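Hanging Your Prarnudero Wall Panel

I've put up a lot of these panels, in my own place and in other people's, so this part of the guide is written the way I'd talk you through it if I were standing there with a level in my hand!

What you need
A pencil, a level, a tape measure, a drill, and the little bag of Usach hooks that's taped to the inside of the box. (Check the lid before you throw it out. I've fished that bag out of the recycling twice.)

1. Lay the panel face down on a clean blanket or towel. The print surface is sealed, but grit will still scratch it.

2. Find the two metal plates on the back and measure between their centers. On the large Karimi panels it should be 19 inches. Go with your own tape if it says something different.

3. Mark the wall. I like the middle of the picture at eye level, and over a couch I leave a gap of 12 inches or so you don't bump it with your head.

Note: Over a kitchen table or counter, go a little higher. Sauce travels farther than you'd think, and while the seal wipes clean with a damp cloth, the raw edges of the panel don't. 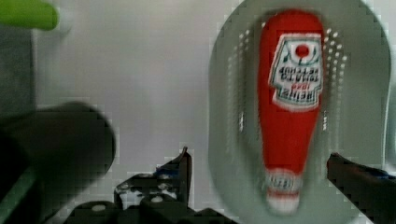

4. Drill your holes and push in the wall plugs until they sit flush. If one spins, pull it out and use the next size up from the bag.

5. Screw in the hooks, but leave them a quarter turn loose. You'll want that wiggle room in a minute.

6. Lift the panel onto the hooks. Get a second pair of hands for anything over the medium size. I did the big one alone once and Fatemeh Ahmadpour from next door still brings it up.

7. Set the level on the top edge, nudge the panel until the bubble is centered, then take it down and tighten the hooks.

Caution: Don't hang the panel over a radiator or stove. The backing glue goes soft above 85 degrees, and the corners will start to lift.

8. Press the 4 felt dots onto the back corners and hang the panel for good. If you have the Iltthorpe rail kit, skip the dots and go on to the next section.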